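Two weeks with the Drolto hands: my notes before we decide

Several readers wrote to me after my last post and asked which robot hands we were going to try. I could not answer then, as the offer was not yet signed. Now I can. In June we received a pair of five-finger hands from Drolto, on a trial loan arranged by a reseller called Skestent. I pay nothing for the trial except the return shipping, and Skestent did not ask to read this text before I put it online.

I should say first what I want from a hand. I am not a mechanical person. I write software, and my colleague Umut Taşdemir takes care of everything that has screws. What we need is a left and a right hand which can close on ordinary objects, open again without complaint, and tell us where their fingers are at every moment. Strength is less important for us. We had looked also at the Okley hand, which is cheaper, but it has three fingers and Umut did not want to redo all our old work for it.

The first thing I came to like was the lights. Every digit has its own small blue one, and there is green on the back of the hand. In the brochure I took this for decoration and I was a little bit annoyed to pay for it. After two weeks I changed my mind. When I am standing some steps away, I can find each finger immediately, also when the hand is turned in a strange direction.

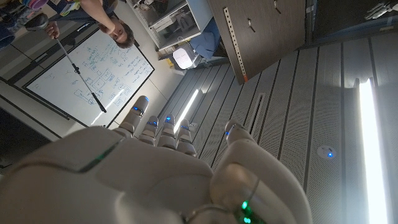
One of the Drolto hands with its fingers up, and the pointer out at the whiteboard.

Installation

The manual has 69 pages and I recommend to read the first chapter twice. The order of the steps is important: first the hand is fixed to the wrist, then the data cable, then the power. Umut did it in the other order at first and the hand did not report itself to the computer. A restart solved it, but we lost the better part of a morning.

The driver software was easier than I feared. It installs with one command, and the small test program moves every finger in turn. I would like to have a slower mode in this program. The standard speed is a bit frightening when your own fingers are near.

The cables are my main complaint. The ones in the box are quite stiff, and they are a little too short if your computer is not directly behind the robot. Skestent sells a longer set separately. I think it should be in the box.

Picking up objects

For a trial you want different sizes and shapes, so we keep a mixed collection on the table. There is a puzzle cube, a small white ball, an orange basketball and various things that belong to other people. The small objects are the more interesting test. The fingertips have a soft response when they meet something, and with a good setting the hand does not push the cube away before it closes.

The big ball is another matter. One hand alone cannot hold it, and Drolto does not claim this. With two hands it is possible, but you must write the coordination yourself. The software treats left and right as two separate devices which know nothing of each other. For a product that is sold as a pair, I find this disappointing.
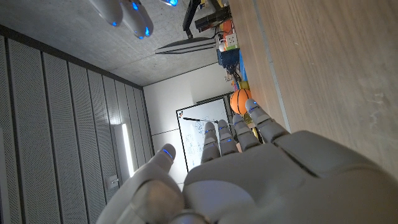
Noise, heat and the repeat test

The hands are quieter than the Bayram grippers we used before. I can speak on the telephone in the same room. After long work the back of the hand becomes warm, but I could always keep my palm on it.

We also let one hand open and close by itself with a counter running. It reached 1,787 cycles before the ring finger began to stop a little early. The calibration routine corrected this and took seven minutes. I wrote to Skestent about it and they answered on the same afternoon, which I appreciated. Their advice is to calibrate after about 3,000 cycles, so ours came earlier than it should. I do not know if this is normal or only our unit.

Both hands near each other

We spent the last days mostly on poses where the two hands come close together, one with the fingers up and the other reaching from the side. I was worried about the thumbs, as they are thick and they stand out quite far. My advice is to start with a generous distance in your software and make it smaller step by step. Keep one person at the stop button for this part. We did so every time, and I used it twice.
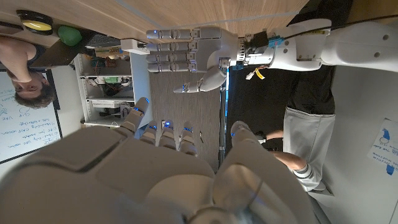
Will we keep them?

Probably yes, if Skestent includes the longer cables and gives us a clear answer about the calibration. Umut is already convinced. I would still like to see one more week of tests with small objects, especially with the left hand, which had less work than the right one until now.

If you have used these hands for longer than we did, please write to me how the finger joints behave after some months. The comments are open, and I read them in the evening.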